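10th February

Open day at the Penddale lab. Got in early and the doors were already propped, so setup was rushed. Sign-in sheet at closing had 136 names on it, plus some 30 kids who were never written down. Zane Kalniņš ran the front table and the arm demo. I had the back room with the bed and the handheld grippers. Rosario Barbieri floated between us and did the talking for the Gelent visitors, who stayed through most of the morning and asked for the handout twice.

Arm demo: two stops. The first was the light curtain, tripped by a stroller. Second one is logged as a joint limit but Zane thinks the cable bundle was dragging. Needs a look before anyone runs it again. He reset it from the pendant both times and carried on.

Back room, hand work on laundry:
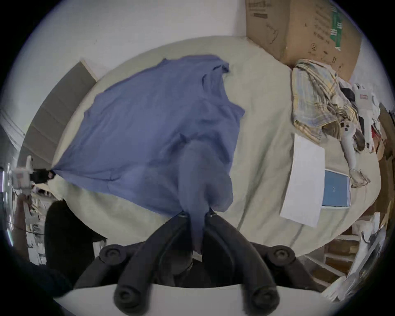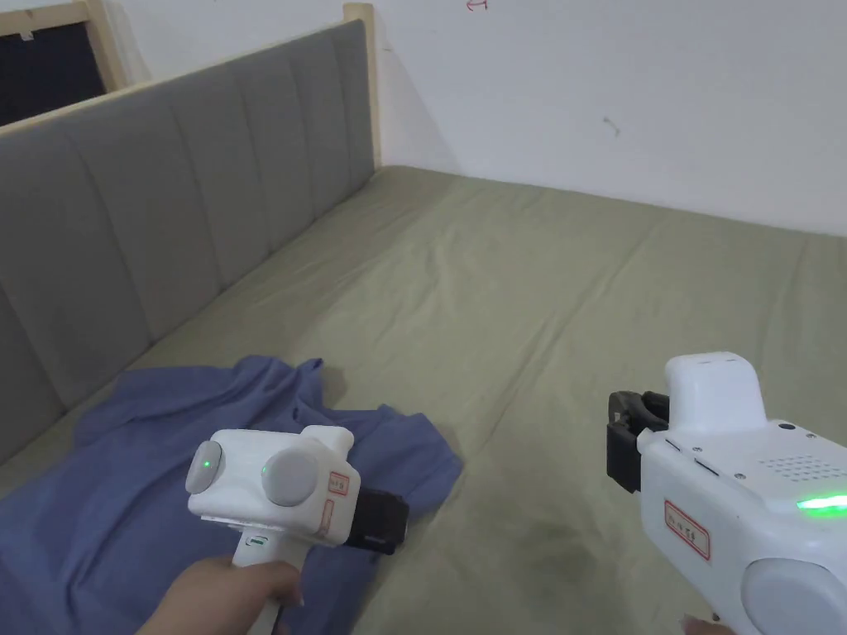 Talking to visitors while handling cloth is harder than I expected, and next time the back room needs two people. I kept losing my place in the fold whenever somebody asked a question. Most of the questions were the same few: how heavy is it, does it hurt your wrist, when will it do this by itself. The man from Flanagan wanted to know how we pick grasp points. I told him we don't have a rule yet and showed him with the blue T-shirt, hem in one gripper and the far end of it in the other, as in the first picture, and let him see how the cloth gathers toward the fingers when you lift. He asked whether a corner grasp would be better than the middle of the hem. Probably yes. We should try both on the same shirt and write down what we get, which we said in November and didn't do.

Trestura want a repeat at their site. Rosario told them we would answer by email. My view is yes for the arm, and the grippers only if they can give us a room with a door. The front hall got loud after lunch and I was shouting by the end.

Printed 1,000 flyers, which was far too many. The rest are in the bottom drawer of the print cabinet.

To do:
Check cable bundle on the arm (Zane)
Move light curtain back from the walkway
Hem vs corner test, same shirt
Reply to Trestura (Rosario)
New marker for the sign-in table, old one is dried out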